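Ollbridge station shuttle: common questions

When does the shuttle start?
In July. It links Ollbridge station with the Susent county offices.

How long is the ride?
18 minutes, or 23 when the Hoekstra bridge is busy.

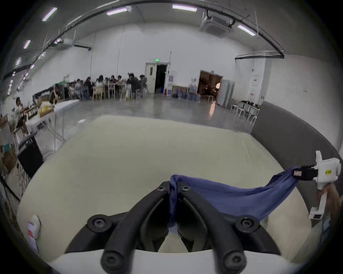 Navy-blue cloth held at two points.

How much is a ticket?
$2 each way – children under 5 ride free. Pay the driver or use a rail pass.

Will it meet the late train?
Not yet. The last shuttle leaves at 9:40 p.m.

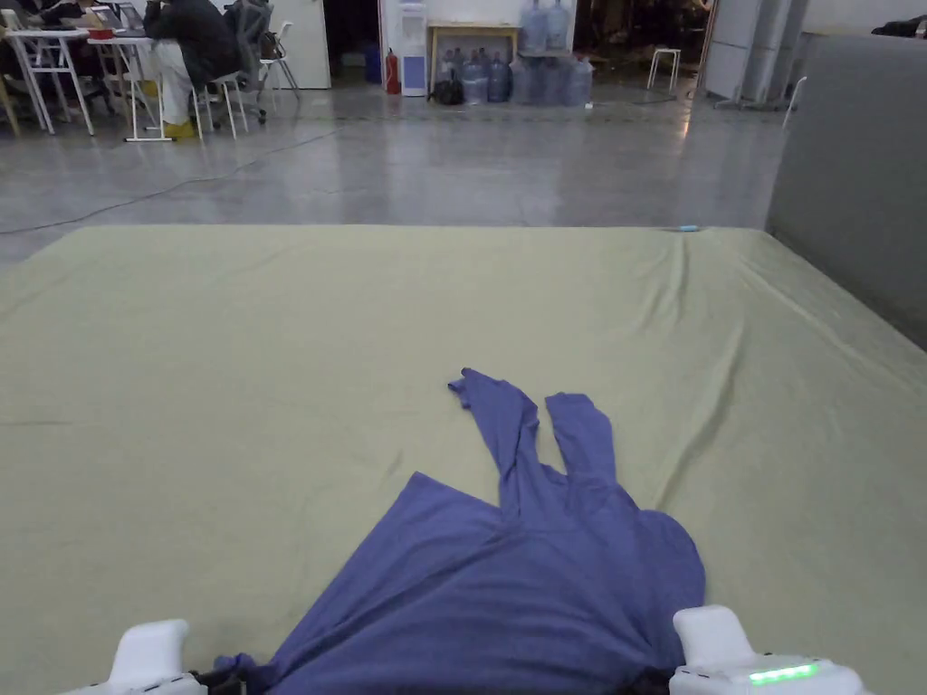
Can I bring a bike?
Only a folding one. Send other questions to Colette Fleury at the county transit desk.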